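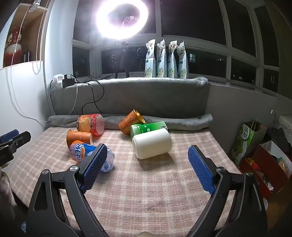

Cans and a bottle on the plaid mattress

Do I need to rinse these before they go in the recycling bag? Pickup is Tuesday.
Feven Bogale

Cistell
Quick rinse, then let them drain upside down. Check your town's rules on crushed cans - ours wants them whole. Bottle caps stay on here.

grusier19
I never rinse. No problems so far.

Adjei
You'll get ants by July. Rinse them, and put a towel over the mattress while you sort.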